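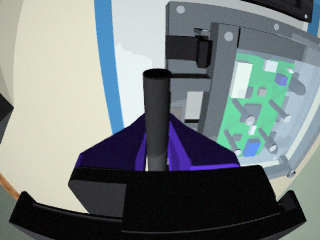 How often should a rental unit get a full walk-through for safety? At move-in, at move-out, and once a year in between, with a shorter check of alarms and outlets every six months.

By Tadeo Bustos
Mar 25, 2026
9 min read

Below is the checklist I use for the Purnimcombe building, with the comments I wrote up after the last annual round. The building has 34 units on two stairwells. Most of the items will carry over to any older walk-up. Local code comes first, so check with your own building department before you rely on any interval given here.

Marks used: OK, FIX (repair within 30 days), NOW (repair before leaving or same day), N/A.

ENTRY AND HALLWAYS

1. Front door closes and latches without a push. FIX
Closer arm is slow on the Figueroa Street side. Adjusted the valve a quarter turn, better but still stops short when the wind is up. Order a new closer.

2. Hall lights all working, both stairwells. OK
Replaced two bulbs on the third floor landing during the round.

3. Handrails tight, no movement at brackets. NOW
Lower bracket in the north stairwell had pulled out of the plaster. Moved it to the stud and used longer screws. Checked every other bracket by hand after that.

4. Stair treads sound, no loose nosing. OK

5. Exit signs lit, battery test passed. FIX
Rear sign goes dark after a few minutes on battery. It should hold for 90.

6. Halls clear of stored items. FIX
Strollers and one bike frame outside 17. Left a note. I will look again in a week and move them to the basement cage if they are still there. Shoes and a mat are fine with me as long as the door swings free.

SMOKE AND CO ALARMS

7. Smoke alarm in each bedroom, outside each sleeping area, and on each level. OK

8. Press test on every alarm. NOW
Two failed, both with the battery missing. Replaced both with sealed ten-year units. If a tenant keeps pulling the battery, the alarm is probably too close to the stove. Move it before you argue about it.

9. Date on back of alarm less than ten years old. FIX
The whole second floor was installed in the same month and will age out in December. I would put in the order by fall.

10. CO alarm on each floor with a gas appliance. OK
Read the label. CO units often have a shorter life than smoke units, and the date is easy to miss under the bracket.

KITCHENS

11. Range anti-tip bracket in place. FIX
Missing in several units. Pull the range forward an inch, look at the rear leg, slide it back until it catches. People skip this one all the time and it takes a minute.

12. Gas shutoff reachable and turns. OK

13. GFCI outlets trip and reset. NOW
Unit 2, left of the sink, would not trip with the button or the tester. Breaker off, device replaced, tested again. The old one was a Gutville from the first remodel, and I have started swapping those as I find them.

14. Extinguisher mounted, needle in green, pin in place. OK
Tags updated. I hang them by the kitchen door and not next to the range.

15. Hood filter clean enough to see light through. FIX
Four units need new filters. The rest were washed by tenants before I got there — thank you.

BATHROOMS

16. Fan pulls a sheet of tissue to the grille. FIX
Weak on the top floor. The duct run is long and the flap on the roof sticks. Roof item, see 25.

17. Hot water at tap 120 F or lower. NOW
Read 134 at the first tap. Turned down the mixing valve, waited an hour, read 119 at the same tap and a little less upstairs. Logged both. That is hot enough to burn a child in a few seconds, so do not leave it for a plumber visit next week.

18. Grab bars tight where installed. OK

19. No soft floor around toilet base. OK
Push with your heel on all sides, not only the front.

WINDOWS AND DOORS

20. Bedroom windows open fully and stay up. FIX
Painted shut in two units. Cut the paint line with a knife, work the sash loose, wax the track.

21. Window guards in units with young children. OK
Ask at every visit. Families change, and last year's form does not tell you who lives there now.

22. Unit doors self-close. FIX
Spring hinges lose tension. Bring the hex key and the pin.

BASEMENT AND ROOF

23. Three feet clear in front of electrical panels. NOW
Paint cans and a folding table moved. I taped the floor so the next person can see where the line is.

24. Dryer vents clear to outside. FIX
Lint packed at the elbow behind the left machine. The Fira vent brush reached most of it from inside. The rest came out from the wall cap.

25. Roof caps and flaps move freely. FIX
One bath vent flap rusted in place. Waiting on dry weather.

26. Roof door opens from inside without a key. OK

27. Sump pump runs when float is lifted. OK
Pour in a bucket as well. Lifting the float tells you the motor runs and nothing about the discharge line.

COMMENTS ON THE ROUND

Give written notice and name a window of time. I use two hours per floor, and I knock even when the tenant told me to go on in.

Carry alarms, batteries, GFCI outlets, a thermometer, and an outlet tester with you. Five items were marked NOW on this round and all five were closed the same day, mostly out of the one tote bag.

Write the unit number on the photo list before you take the first picture. Kitchens in this building look the same and I have mixed them up.

Tenants can report anything on this list between rounds. Alarm, gas, and hot water reports get a visit the same day — use the phone for those, not the form.

Reinspection of FIX items is 30 days from the date at the top.

Related
Move-out checklist for older apartments
What to do when a GFCI will not reset
Replacing a spring hinge without taking down the door
Boiler room log sheet, winter
Fire escape inspection notes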